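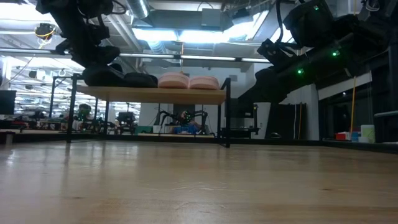 We've got news from the modeling group at Istia, and I'm the one who gets to share it. We're releasing Chauke, our new treatment of how snow ages on the ground, and as of today it's free for any climate modeling team to download and try. Snow aging sounds like a small thing, I know! But old snow is darker than fresh snow, darker snow soaks up more sunlight, and a model that gets the timing wrong will melt a whole mountain range too early in the year. I usually explain it with whatever surface is handy. Take a broad, light-colored wooden tabletop under overhead lights: the middle looks glossy with glare, and you could easily decide the whole thing is brighter than it is. Snow plays the same sort of trick, and how much light it sends back depends on the angle of the light and on the size of the grains near the top.

Until now our land model, Stakden, handled all of this with a single number. Snow fell, it got a brightness value, and that value dropped along a fixed curve until the next snowfall set it back to the top. It was simple and it ran fast, and for flat, cold places it did a decent job. For places that hover near freezing it did a pretty poor one. I spent a good part of last winter staring at melt curves that ran ahead of the measurements (you get to know them like old neighbors) and trying one patch after another.

Chauke drops the fixed curve. It splits the snowpack into 5 layers and lets the grains in each one grow at their own pace, depending on temperature, how steeply the temperature changes from one layer to the next, and whether there's any liquid water hanging around. Brightness then comes from the grains themselves. Dust and soot can be switched on as well – they're off by default, mostly so that people can compare against their older runs without a headache.

We tested it against field records from the Sturach basin, where we have 20 winters of snow depth and reflected sunlight to work with. With the old curve, Stakden cleared the basin of snow 4 days too soon in December warm spells, and then had to build the pack back up from bare ground. With Chauke switched on, the snow stays put through most of those spells, and spring runoff comes out closer to the stream gauge record too. I was thrilled with that second part, as we hadn't tuned anything for runoff.

It isn't perfect, and I'd like you to hear that from me first. Snow under trees is still rough. The layers know nothing about needles and bark dropping onto the surface, and in the forested part of the basin the new version is only a little better than the old one. Wind packing is missing too. We're working on both, but I can't give you a date for either.

Now for the cost, which is the first thing every modeler asks me. For a 100-year run, the extra layers do add computing time, though most of it is in the grain growth step, and that step can be set to run less often. The user notes walk through the settings we like best – start there before you change anything else, please!

The download includes the source code, the Sturach test case and a set of plotting scripts so you can check your own results against ours. If you try it somewhere we haven't, on sea ice or high plateaus or anywhere odd, we'd love to see what you get, good or bad. Write to the modeling group through the contact form on the Istia site and one of us will get back to you.

Released by the Istia modeling group, 27 July 2022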